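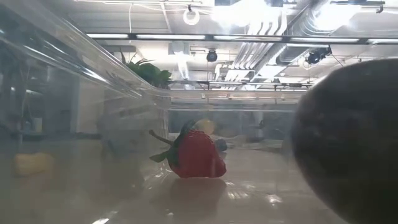

Comparing two grippers on the same arm

Filed under: Robotics > Grippers | 3 comments

Before you buy a second gripper, run your own test. I use the Sirkex two-finger and the Marikar, with toy fruit as the objects.

1. Fit the first gripper and set the wrist camera so both fingertips stay in view when closed.
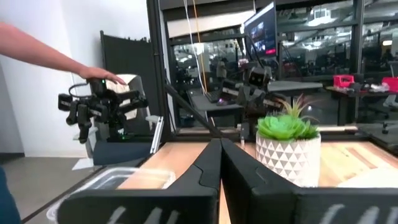 Wrist camera view with the fingers low in the picture.

2. Lay out hard, soft and awkward things. Toy fruit, a folded towel and a clear container will do. Mark where each one goes — you will need to put them back.

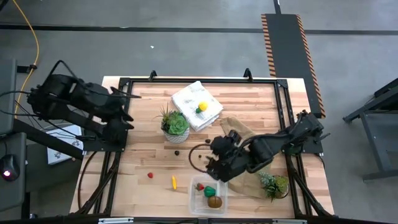 Sajib Liyanage: I'd add a sack as well. Mine snagged on one at Bundbridge, and I only found out after 800 picks.

3. Write down every try as a pick, a drop or a miss. Keep the arm speed the same throughout, then swap grippers and repeat. 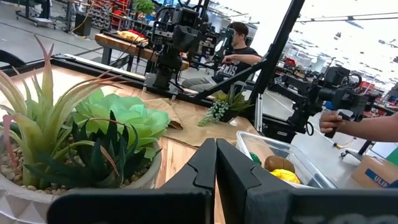 4. Go through the log by object before you look at the total. Soft items and small round ones usually need separate force settings, so save each under its own name.

Shared 1542 times

We use cookies to remember your settings. Accept | Manage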